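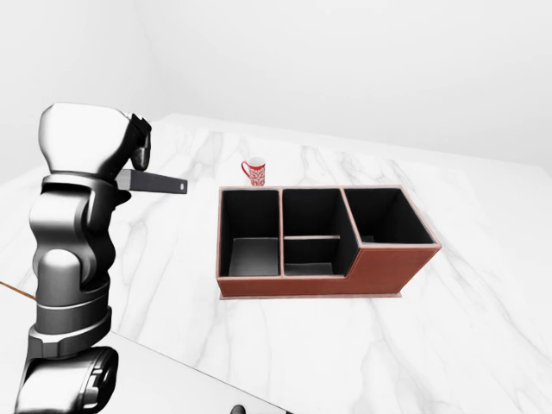

The mug and organizer setup in the simulator, arm on the left with the mug behind the box.

27 March 2024
Posted by the Betancur list digest

Hi all,

Replying inline to the message from earlier this month, because I've been fighting with the same thing and I think I finally have something useful to say!

> We're recording teleop demos in Zikotance for the mug task and the
> policy keeps clipping the organizer on the way over. Our operators
> use the handheld controller and the demos look fine on replay. Is
> anyone else seeing this? Would more demos help, or should we move to
> guiding the arm by hand on the real setup and forget about sim?

More demos didn't help us, sorry. We started with 80, all driven by me and one other person in the lab, and then kept going for another week because it felt like progress (it wasn't, my thumbs can confirm). The policy just got more confident about clipping the box.

What I found when I went back through them one at a time was that the two of us were doing different things. I like to lift high, go over the tall bays and come down slowly. My labmate swings out wide and comes in from the side. Both are fine! But mix them together and the arm tries to split the difference, and the difference is right where the tall compartments are. So we threw out everything that went around, kept 43 that went over the top, and retrained. Much, much better. It still bumps the rim now and then, mostly when the mug starts close up against the box.

The other thing was the view. We'd been driving from one fixed camera, and with the mug standing behind the organizer you really can't judge the gap between them. From that angle the bottom of the mug looks like it's touching the top of the box. I was guessing, and you could see it in the demos: long pauses, little wiggles, then a lunge. I added a second view from the side for the operator only and the wiggles mostly went away. The policy still gets the one camera.

> Also, what do you use for episode length?

We cap at some 3000 steps and trim the dead time at the start. Do trim it! Ours was learning to sit there for a while before moving, same as me looking for the right button.

On guiding by hand: we did try that on the real arm with the Bruveo mount, and it's lovely for the approach, but my own arm kept getting in the camera's way. I'd stay in sim a bit longer if I were you. If you want to compare, I can put 5 of the good episodes and 5 of the bad ones in the Famia folder, just tell me which format you're on. Ours are still in the old one and I keep meaning to convert them.

Does anybody have a decent way of spotting mixed strategies without watching every single replay? I'd love to not do that again.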